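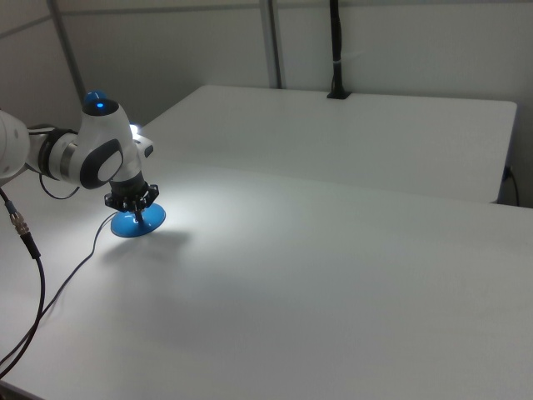 # Skisolon opens rent reporting to tenants of small landlords

**Monthly rent payments can now be added to a credit file from any household that pays by bank transfer, also when the landlord has only one apartment to rent**

Skisolon, the personal finance company behind the Flirlow budgeting app, announces today that its rent reporting service is open to all tenants in its service area. Until now the service was offered only to people who rent from a property manager with a signed agreement. From this month, a tenant can register alone, and the landlord needs only to confirm the lease one time.

The new service has the name Flirlow Rent. It is included in the Flirlow app and it can also be used from a web browser. Customers who already have a Flirlow account do not need to open a second one.

## Why rent matters for a credit file

For many families, rent is the largest bill of the month. They pay it before the groceries and before the phone. But in most cases this payment leaves no mark in the credit file. A person can pay rent on time for ten years and still have what lenders call a thin file, with too little information for a lender to make a decision.

A mortgage works in a different way. The payments on it are normally reported every month, and the person who makes them builds a history without doing anything extra. Skisolon believes that a tenant should have the same possibility, if the tenant wants it.

The company made a first test of the service with 212 tenants. All of them paid rent by bank transfer, and all of them rented from a landlord with fewer than five apartments. During the test, Skisolon received and checked 3,055 rent payments. The test was used to find out where the process was slow, and two things were changed as a result. The lease confirmation was made shorter, and the tenant can now see the status of each payment before it is sent.

## How the service works

The tenant connects the bank account from which the rent is paid. Then the tenant enters the address, the amount of the rent, the day when it is due and the name and email address of the landlord. Flirlow sends the landlord a message with a link. The landlord opens the link, checks the four lines of information and confirms them. There is no account to create and no fee for the landlord.

After this, Flirlow looks each month for a payment that agrees with the lease. When it finds one, the payment appears in the app with the word "Ready". The tenant has five days to look at it and to stop it if something is wrong. If the tenant does nothing, the payment is sent to the credit bureau that the tenant agreed to at registration.

Some situations need more attention, and the company wants to be open about them:

- **Shared apartments.** Each roommate registers separately and reports only his or her own part of the rent. The parts together cannot be larger than the rent in the lease.
- **Rent paid in two parts.** Two transfers in the same month can be joined, if both arrive before the due day.
- **Cash and paper checks.** These cannot be reported at this moment. Skisolon is studying if checks can be added later.
- **A change of rent.** The tenant enters the new amount and the landlord receives a new link. The old history stays as it was.
- **Moving to another home.** The first lease is closed and a second one is opened. The months already reported are not removed.

## Late payments

Tenants in the test asked many questions about late payments, so the rules are written here in full.

Flirlow Rent reports payments that were made on time. A payment that arrives after the due day, but inside the same month, is shown in the app and is not sent. A month without any payment is also not sent by Flirlow. The company cannot speak for other parties. A landlord or a collection agency can have its own way to report a debt, and Flirlow Rent does not change this.

A tenant who stops using the service can ask that the rent history be deleted from the file. This request is made in the app, in the same menu where the lease is kept. Skisolon passes it to the bureau within three working days. The tenant should know that the account will then disappear completely, the good months also.

## What tenants can expect

Skisolon does not promise a higher score. Each scoring model uses different information, and some older models do not read rent payments at all. A lender who uses an older model will see the same score as before. A person with a long history of cards and loans may see only a small difference, or none.

The service can be more useful for people at the beginning: students who finished school, people who came to the country not long ago, and people who always paid with cash or a debit card. For them the rent may be the first account in the file. Even then it takes time. Most scoring models need several months of history before they give a score.

The company also reminds its customers that rent is only one part of the picture. Paying card bills on time, keeping the card balance low against the limit and not applying for many new accounts in a short period remain important. It is also wise to read the full credit report at least once a year and to dispute any mistake in it in writing.

## Price

Registration is free. The monthly reporting costs $3 and it is charged only in a month when a payment is really sent. There is no contract period. A tenant can pause the service for a month or for longer, for example during a summer sublet, and start it again without a new confirmation from the landlord if the lease is the same.

Past rent can be added too, up to 24 months back, when the bank account shows the payments. This is a separate order with a single price of $29. The landlord must confirm the earlier dates.

Customers of the Zitari credit union, which is a partner of Skisolon for this service, do not pay the monthly price in the first year. They can register in the app with their member number or ask for help in a branch.

## Privacy

Flirlow reads the transactions of the connected account to find the rent payment. It does not keep the other transactions, and it does not sell customer information. The landlord sees the lease information that the tenant entered and nothing else - not the bank balance, not the score and not the name of the bank. The landlord is also not informed if the tenant pauses or ends the service.

The connection to the bank can be removed at any time. Without the connection no new payments are reported, but the lease stays saved for 110 days so that the tenant can return to it.

## Free information sessions

In October, Skisolon and Zitari will hold a series of free sessions for tenants and for small landlords. The first one takes place on a Saturday at 10 a.m. in the Fonseca branch of Zitari, in the meeting room on the ground floor. There are 80 seats and registration is necessary. The session lasts 90 minutes and has two parts. The first explains how to read a credit report, line by line, with a printed sample. The second is for questions about Flirlow Rent.

Visitors who would like to register on the same day should bring a copy of the lease and the email address of the landlord. It is not necessary to bring bank statements. The session will be held in English, and printed material will be available in Spanish and Portuguese also.

Landlords are welcome even if none of their tenants uses the service. A short guide for landlords, with the text of the confirmation message, can be downloaded from the help section of the Flirlow website.

## About Skisolon

Skisolon makes simple tools for household money. Its main product, Flirlow, helps people to plan bills, follow their spending and understand their credit report. The company is not a lender and does not give credit repair services.

## About Zitari

Zitari is a member-owned credit union with savings accounts, car loans and small personal loans. Its branches, including the one in Fonseca, offer free appointments on budgeting and debt to members and to their families.

## Press contact

Skisolon Press Office
Requests for interviews, logos and screen pictures of the app can be sent through the press form on the Skisolon website. The office answers on working days from 9 a.m. to 4 p.m.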